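关于我们

阅读时间：约12分钟

很多人第一次给我们打电话，开口问的都是同一句话：“你们到底是健身房，还是教健身房怎么开门做生意的？”两样都做。Lidano是一家小型的团体健身课程公司，自己经营教室，自己编课，也把编好的课授权给别的独立教室使用。名字念起来有点像意大利面的品牌，当初起名的时候只是觉得顺口，后来印在毛巾上、门牌上、学员的水壶上，看久了也就有感情了。

如果您正好有一杯茶的工夫，我们很愿意从头讲起。

我们是怎么开始的

最早的教室在一栋老办公楼的二层，楼下是修表的铺子，楼上是一家会计事务所。地板是我们自己铺的，镜子有一面装得略微歪了一点，一直歪到搬走那天。那时候一天只有三节课，早上一节，午休一节，下班后一节，午休那一节最热闹，附近写字楼的人换了鞋就跑过来，练完头发还没吹干又赶回去开会。

前台和教练是同一批人，谁没课谁就坐到门口去登记、收伞、给忘带袜子的学员找袜子。这个习惯我们到现在还留着。新教练入职的头两周都要在前台值班，不是为了省人手，只是觉得一个教练如果叫得出学员的名字，知道谁的膝盖做过手术、谁刚生完孩子回来，课堂上的话自然会说得不一样。

开课的第一个冬天生意很淡。二月里有一回下大雪，晚课只来了两个人，教练照样把整节课从头带到尾，连拉伸都没有缩短。那两位学员后来一位成了我们的兼职教练，另一位至今还来上课，总站在靠窗那一排。

我们教什么

现在的课表上主要有三个系列，每个系列都有自己的脾气，欢迎都试试再决定喜欢哪一个。

Ditetex是我们最早编出来的课，以节奏步伐为底子，配合轻重量的上肢练习。一节课49分钟，这个数字经常被人问起。原先是整五十分钟，后来发现前一班的人要擦垫子、后一班的人要进门，走廊里总是挤成一团，就往回收了一分钟，收完大家都觉得挺好，于是再没改过。没有舞蹈基础完全可以来，动作会拆开来教，每一段先慢后快，跟不上的时候原地踏步就好，教练看见了会笑着等您。

Matar偏向力量和核心，节奏慢，安静，音乐也放得低。喜欢它的学员往往是坐办公室的，肩颈紧，腰也不太舒服，不想蹦跳，只想踏踏实实把身体练结实一点。这门课每班最多收20人，满了就排候补，我们不加位子，加了位子手臂就伸不开了。教练会一个一个走过去看动作，所以请不要介意有人蹲在您旁边盯着您的膝盖看。

Gorno是最年轻的一门，带间歇，强度最高，练完话都说不利索。我们建议先上过几次前面两门课再来。心脏方面有过问题的朋友，请先听医生的意见，也请务必在上课之前告诉教练一声，哪怕您觉得是陈年旧事。

除此以外还有一些零散的小课，比如给年长学员的椅上活动、产后恢复、周末的亲子伸展。这些课不赚什么钱，排期也常常变动，但是喜欢的人特别喜欢，我们就一直排着。

课是怎么编出来的

外面的人也许会以为编一套课就是选几首歌、凑几个动作。我们自己刚入行的时候也这么想。一套新课从草稿到上课表，中间要走很长的路：先由编课的同事写出动作顺序，自己练上几遍，再请几位体能不同的教练来试，之后才轮到愿意当“小白鼠”的老学员。试课免费，结束以后大家坐在地板上聊，哪里喘不上气，哪里转身会撞到隔壁，哪一段音乐让人想起电梯，什么意见都有，我们都记下来。

每个季度会更换一批动作和音乐，老学员不会觉得腻，新学员也不至于跟不上。音乐的使用授权我们一直老老实实地买，每年都是一笔不小的开销，合作教室用我们的课，音乐这一部分要怎么办，签约之前也会讲清楚。

关于授权与合作

这一段写给想用我们的课程、或者想跟我们合作的教室主人，学员朋友可以跳过去，当然愿意看也没有关系。

健身这一行里，加盟的故事很多，有的讲得很好听。我们见过一些满怀热情的经营者，把积蓄投进去，装修按统一的图纸做，器材按指定的单子买，开业以后才发现每个月剩不下什么。我们自己也收到过几次收购的询问，对方都很客气，材料也做得漂亮，我们认认真真看完，还是婉拒了。那时候在店里开了好几个晚上的会，大家意见并不完全一致，有人觉得可惜，这也是真话。

最后定下来的做法是只做课程授权，不做整店加盟。目前有16家独立教室在使用我们的课程，它们各有各的招牌，各有各的装修，有一家的墙刷成了橘红色，我们去培训的时候眼睛花了一整天，但是学员喜欢，那就很好。

授权的内容包括课程编排、教练培训、每季度的更新材料，还有一条可以随时打过来的电话线。授权费按月收，金额写在合同的第一页，没有按营业额抽成的部分。我们不指定器材供应商，也不从器材里拿回扣。合同一年一签，提前20天书面通知就可以不再续约，已经培训合格的教练，证书照样有效。

我们会先请有意合作的教室来上几节课，不急着谈条件。也会请您把租金、面积、附近的竞争情况大致讲一讲，倘若听下来觉得不合适，我们会直说。有几位朋友因此没有签约，后来倒成了常来常往的同行，逢年过节互相寄点心。

有一件事我们不能替您保证，就是收入。同一套课，放在不同的街区、不同的教练手里，结果差得很远。我们能给的是编得用心的课和尽力的培训，剩下的要靠您和您的团队一天天做出来。如果有谁以Lidano的名义向您许诺回本期限，请打电话告诉我们。

教练们

我们的教练来路很杂。有学舞蹈出身的，有当过游泳救生员的，有做了很多年财务忽然想换个活法的，还有一位是从学员席上一步一步走到前面来的。面试的时候我们不太看身材照片，会请对方现场教一个自己熟悉的动作，教给一个完全不会的人。能不能耐着性子换一种说法再讲一遍，在我们这里比劈叉劈得多低要紧得多。

正式带课之前要完成课程培训、急救培训和跟课实习。实习期间有补贴，这是我们一开始就坚持的，年轻人学本事也要吃饭。带课之后每年还有复训，老教练和新教练一起上，常常是老教练被挑出来的毛病更多，大家嘻嘻哈哈的，挑完了照改。

教练生病请假，我们尽量找熟悉这个班的同事代课，实在找不到就取消，课次原数退还，不会临时塞一位没有学过这门课的人进来。

会员与收费

单次、次卡、月卡都有，价格贴在前台，网上看到的和前台看到的是一样的。头一次来可以先体验一节，体验完没有人会把您请进小房间里谈话，想回家考虑就回家考虑，想不起来考虑也没有关系。

月卡可以暂停，出差、搬家、怀孕、考试都算理由，心情不好也算。退卡按剩余的部分计算，不收手续费。我们知道这行里退卡让很多人头疼，自己当顾客的时候也头疼过，所以在这件事上愿意做得干脆一些。

约好了课来不了，请早点取消，把位置让给候补的朋友。偶尔忘一次，前台只会提醒您一句，经常忘，就要扣课次了，请多包涵。

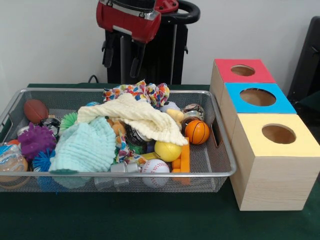

教室与环境

现在的教室比当年宽敞多了，大教室用来上Ditetex和Gorno，小教室留给Matar和各种零散的小课。地板换成了带缓冲层的，落地的时候膝盖舒服很多。镜子这回请了专业的师傅来装，笔直的，老学员反而有点怀念那面歪的。

更衣室每天打扫，淋浴的水压在傍晚高峰会小一些，我们找人修过两回，有所改善，离满意还差一点，先跟大家说声抱歉。储物柜请自备锁，忘了带也可以在前台借，还的时候顺手挂回原处就行。

附近停车不太方便，骑车或者坐公交会轻松一些。楼后面有一排自行车架，晚上有灯。

邻里和社区

在一个地方待久了，街坊之间总要互相照应。每年学校放暑假的时候，我们会开几节面向附近孩子的免费活动课，跑跑跳跳，家长可以坐在旁边聊天。社区办运动会，我们出教练去带热身，音响也借过去用，有一年音响淋了雨，吹了两天才又响起来。

我们也和附近的康复诊所保持来往，有些学员做完治疗想慢慢恢复运动，诊所的治疗师会写一张便条，说明哪些动作暂时不要做，教练照着安排。我们不做诊断，也不做治疗，这条线分得很清楚，遇到拿不准的情况，会请您先回去问过医生。

接下来的打算

常有人问什么时候开第二家、第三家。说心里话，我们想过很多次，也看过几处铺面，有一处连窗帘的颜色都商量好了，后来租约没谈拢，就搁下了。眼下更想做的是把现有的课再磨一磨，把培训材料重新整理一遍，里面有几页还是早年手写的，字迹只有写的人自己认得。

另外，我们正在筹备一套录播的教练培训课，给路远的合作教室用，省得他们的教练来回奔波。拍摄比想象中慢，对着镜头讲课，平时最能说的那几位反倒结巴起来。做好以后会先发给已经合作的教室试用，听完意见再正式推出。

联系我们

想上课的朋友，直接到前台来最快，电话也可以，课间电话可能没人接，下课后我们会打回去。想谈授权合作的朋友，请写信说明教室所在的城市、现有的课程和希望开始的时间，我们通常几天之内就会回复，碰上换季更新的那两周会慢一些。

想来当教练的朋友，请把简历和一小段教课的录像寄给我们，手机拍的就行，不必剪辑，也不必配乐。即使暂时没有空缺，我们也会看完并且回信。

本页内容更新于2025年5月7日。课表和价格时有调整，请以前台张贴的为准。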